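Joltano Community Help
Purchasing and Planning

Budgeting for a second gripper: what should be included?

Hauwa Dauda
Our department operates one arm with a linkage-style gripper, used for sorting empty drink containers. We have been asked to submit an equipment request for a second gripper before June. The quotation from Lerumano is $1,227 for the unit. I would be grateful for guidance on two points: which further costs should appear in the request, and whether a less expensive gripper would be adequate for light plastic bottles.

Nkrumah Tetteh
Please confirm first that the quotation includes the mounting plate and cable. In our case it did not, and the supplementary order came to $388 and required a separate approval. We now list the following on a single form:

Gripper, mounting plate and cable
Spare fingers and joint screws
Shipping and any import charges
Staff hours for installation and testing

Suppliers will generally hold a price for a limited period — ask for that period in writing.

Keegan MacDonald
We bought the cheap one from Clidby. It was fine. Check the voltage.

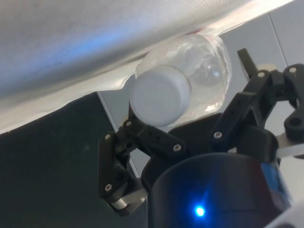 Folasade Ibrahim
Equipment Planning Officer, Ogundipe Technical Center
Posted 12/25/19

With regard to the second point, I would advise against deciding on price alone. A clear bottle lying on its side against a larger curved surface leaves limited room for the fingers. In the picture one finger is touching the bottle just under the cap, while the other stands open. Finger length and opening width therefore deserve a line of their own in the comparison, and the supplier should be asked to state both.

Our center requests a trial period of four weeks before payment, using the containers that staff handle every day. Lerumano agreed to this; other suppliers may require a deposit. We also reserve funds for two sets of replacement fingers in the first year, and we record them under maintenance so that the capital figure remains unchanged — your finance office may prefer a different arrangement and should be consulted before the form is signed.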